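Section 4. Packing and storing with cloth bags

Revised 4/28/18. Replaces the leaflet that came with the Nirka bags.

Read this section before you throw out your plastic tubs. The leaflet says a cloth bag will "hold anything, anywhere." We have used cloth bags in the Ponce stockroom since February and would not go that far. They are good for small lidded containers, spare linens and odds and ends. They are poor for anything sharp, greasy or heavy.

4.1 Before you start

1. Clear a table larger than the bag when the bag is lying flat. A shelf will not do.
2. Wipe the table and let it dry.
3. Turn the bag inside out and shake it. Lint collects in the bottom seam.
4. Check the stitching where the opening meets the side. If you can push a fingertip through, set the bag aside for mending.

Note: The leaflet gives a load limit of 2000 grams. Rachid Ouazzani tried several bags at that weight and did not like what the seams were doing. We stop at 1000 grams and suggest you do the same, whatever the tag says.

4.2 Filling the bag

1. Lay the bag flat with the opening toward you.
2. Close every lid and turn each container upside down over the sink for a few seconds.
3. Put the heaviest item in first, standing up.
4. Fill the sides with something soft. A dish towel is fine. The Zosteo liner sold for this job is also a dish towel, as far as we can tell, but costs more.
5. Gather the opening and tie it loosely.

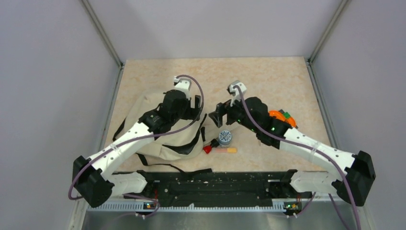 Container size matters more than the leaflet admits. A wide, flat box pulls the cloth tight at the corners, and that is where bags wear through first. Something like the small round container on the tan tabletop with the cloth bag is a better shape to begin with, having no corners to rub. Stay with that kind of thing until you know how your bag behaves. Tall jars can come later, or never.

Caution: Do not lift a filled bag by one corner. Get a hand under it.

Caution: Cloth is not a seal. If a lid leaks, the bag leaks, and so does whatever is stored below it. Biteck describes its coated version as "spill resistant." Ours resisted for less time than it took to find a sponge.

4.3 Spreading and folding loose cloth

Bag covers and plain wrapping cloths go through the same steps. Most of the trouble we see comes from trying to fold cloth that was never properly spread - you end up pressing the creases in.

1. Find two neighboring corners and pull them apart.
2. Lay that edge along the back of the table.
3. Draw the rest toward you and smooth from the middle outward.
4. Bring up any part that has gone over the side before you make the first fold. Its weight will drag the rest with it.
5. Fold in half, then in half again. Stop there. The leaflet's extra folds make a thick lump that springs open.
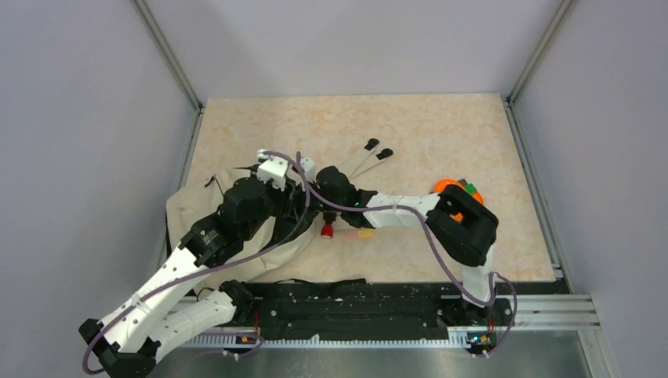 Fig. 4-2. Crumpled cream-colored cloth, with part of it over the left edge of the table (see step 4).

Note: Ironing is optional. Nikola Domański irons everything and gets a neater stack, but we have not seen that the cloth lasts any longer for it.

4.4 Washing

Wash at 30 degrees C, bags inside out, ties knotted. Skip the softener. Hang to dry by the bottom seam. Expect some shrinkage in spite of the "pre-shrunk" label, and try your containers in the bag again after the first wash.

Replacement ties are listed as part 518. Ordinary kitchen string works too.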